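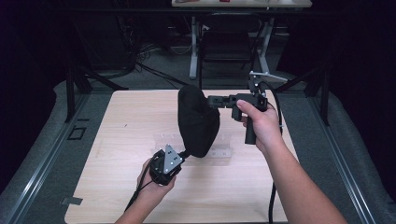 Pondine Tabletop Handling Collection
Data card, release 2

Summary

The Pondine collection records short handling tasks carried out at a light wooden table. The subject matter is everyday: soft goods, fabric-covered items, clear plastic pieces and small stands of the kind found in a shop display or a home office. It is maintained by Esta and distributed to partner institutions on request.

Contents

The release holds 200 sessions, divided into 14 task groups. Each session has a folder containing the recordings, a plain-text task sheet and a list of the objects used. Groups are numbered in the order in which they were added, and the numbers carry no ranking of difficulty.

Objects

Objects are listed under three headings: soft, rigid and transparent. Items of black fabric are listed as soft even where they are padded or hold a fixed shape. Clear plastic and acrylic items are listed as transparent regardless of size. Users should note that transparent items can be difficult to make out against pale wood, and that labels for these items were entered from the task sheet and then checked against the recordings.

Setting

The table surface is pale and fine-grained. It was left uncovered for all sessions in this release. The floor is gray, and black curtains limit the background.

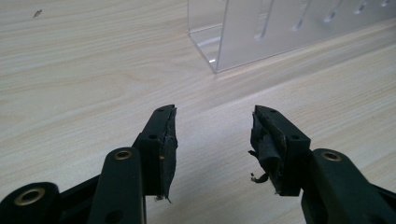

Object positions at the start of a session are given in words on the task sheet ("upper right," "center") and were not measured. Sessions in which an item left the table are retained and carry the status "incomplete." There are 77 of these.

Relation to other collections

Object names follow the MacLeod list, with additions for display stands. Task groups 1 through 9 correspond to those in the earlier Zirley release and may be combined with it. The remaining groups have no counterpart.

Known limitations

Pale objects are underrepresented. Lighting was not varied. Task sheets are available in English only.

Access and corrections

Requests for access should state the intended use and the name of the institution. Corrections to labels are accepted throughout the year and are applied in April. Please cite the release number in all correspondence.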